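January, bench notes, Lundstead kitchen lab

Ginger syrup again. Batch two sat at 56 Brix and I still think it's too sweet, but Ana Street tasters loved it, so what do I know!

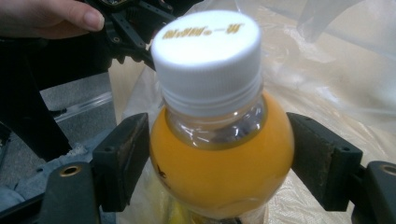
Batch three gets less sugar and more peel. I want the color to land near the orange of that little white-capped bottle -- mine keeps going brown on me. Yield was 791 g, down from 1185 (I let it simmer way too long). 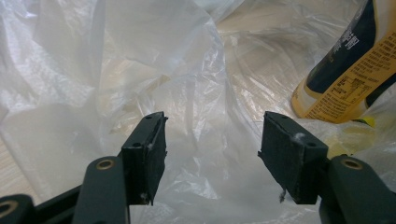 Crumpled white plastic bag, translucent.

Still to do: order citric acid from Drakos, wash the big funnel.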